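Warm wood tabletop on cold gray floor tiles – will it look wrong?

Home and Interior > Floors and furniture
Posted by Lenni Kallio, 14 September 2020

Hello to all. I would like to ask for advice before I spend money.

We moved to a ground floor apartment in Plokeddale and the whole living area has gray tiles, large and square. The landlord does not allow us to change them. My wife wants a big wooden table in the middle. The top is 200 cm long and 121 cm wide, and the wood is quite orange, because it is pine and the earlier owner has put some oil on it. The chairs will be black. I am afraid that the orange and the gray will fight with each other, and that the black will make everything heavy.
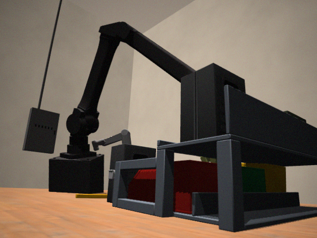 Black on light orange wood.

I have thought about three ways. The first is to sand the top and stain it darker. The second is to put a large rug under it, so the wood does not meet the tiles at all. The third is to leave everything and get used to it. My wife is for the third way. My sister says to paint the top white, but I do not want to do that to real wood.

The walls are white, if this is important. The window is to the north and in winter we have very little sun.

Thank you in advance, and please excuse my English.

Three answers

Ritva Turunen

Paint it white, your sister is right. We had pine everywhere in the eighties and I do not miss it.

Siebe Bosman

I do not agree with painting. You can always paint later, but taking paint out of pine grain is a terrible work and I have done it once.

About the colors. Gray tiles are not all the same gray. Some have a little blue in them and some have a little brown. Put a sheet of plain white printer paper on the floor in the daytime and look at the tile next to it. If the tile looks blue, then your orange wood will look more orange than it is, because the two are opposite colors. This can be nice, but it is strong. If the tile looks brown or green, the wood will look calmer.

We have the Hidholm tiles in our kitchen, in the middle gray, and they are a bit blue. In the shop I did not see it at all. At home I saw it the same evening.

For the black I would not be worried. Black is neither warm nor cold, so it goes with both. What makes it heavy is when there is only black and nothing else near it. One small thing in a warm color is enough, for example a cushion or a lamp shade. It should be small and it should be clear, not a faded orange which looks like a mistake.

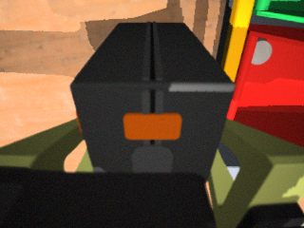 Dark charcoal with burnt-orange at the center.

The rug I would leave for later. Under a dining table a rug collects all the crumbs, and the chairs catch on the border every time. If you still want one, it must be so large that the back legs of the chairs stay on it when somebody sits down and moves back. With a table of your size this becomes an expensive rug.

Is the old oil yellow from age, or was there pigment in it? Rub a hidden place on the underside with a cloth and a little mineral spirits. If color comes on the cloth, then it is probably pigment and you can remove a part of it. 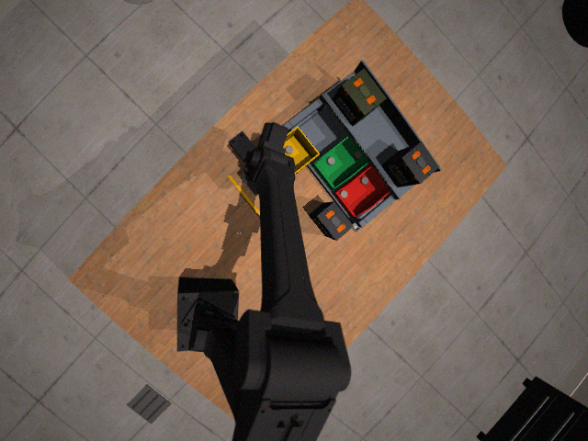 Ulla Toivonen

I had almost the same situation, so I write down what I did. My top was also pine and also very orange, and the floor was gray tile.

First I turned the table. It stood parallel to the walls, and all the edges of the wood ran beside the lines of the tiles, so the eye compared them the whole time. I moved it to a diagonal, only to clean behind it, and it looked better at once. Of course you need space for this. In a narrow room you cannot walk past the corners.

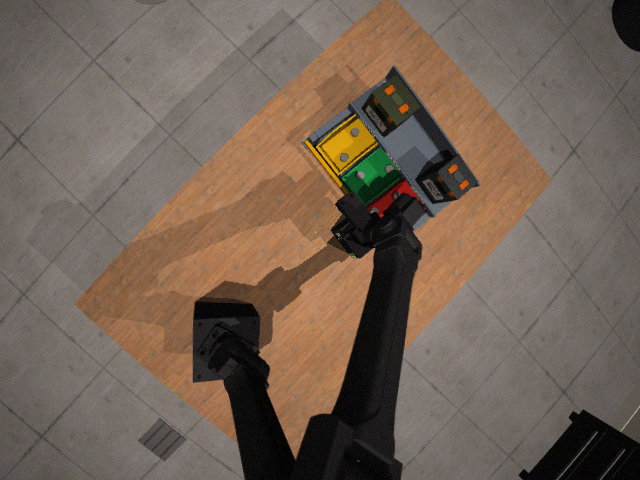

Orange-brown tabletop set diagonally over gray tiles, with yellow, green and red blocks in a blue-gray tray.

Then I sanded the top lightly, with 120 grit and after that 180, always along the grain. I used Jidia white oil, two thin layers, with 6 hours between them. The lady in the Pelkonen paint shop told me that white oil does not make the wood white, it only stops the yellow from growing. This was correct. The knots stayed dark and I like them. After five days we put things on the table again.

Oily cloths must not be left in a pile, they can start to burn by themselves. Lay them flat outdoors until they are dry and hard.

With the window to the north I would not stain it darker. In October you will be happy for every warm surface in the room.

Comments on this answer

Lenni Kallio: Thank you, Ulla. I made the paper test from Siebe and our tile is a bit blue. The diagonal is possible if we move the sofa. Did the white oil smell for a long time? We have a small child.

Ulla Toivonen: Two days, with the window open. I did the work while the children were with their grandmother.

Marjatta Koivisto: Please put felt under the table legs also. On tile they make an awful sound when you turn the table, and the glued ones fall off, so take the kind with a nail.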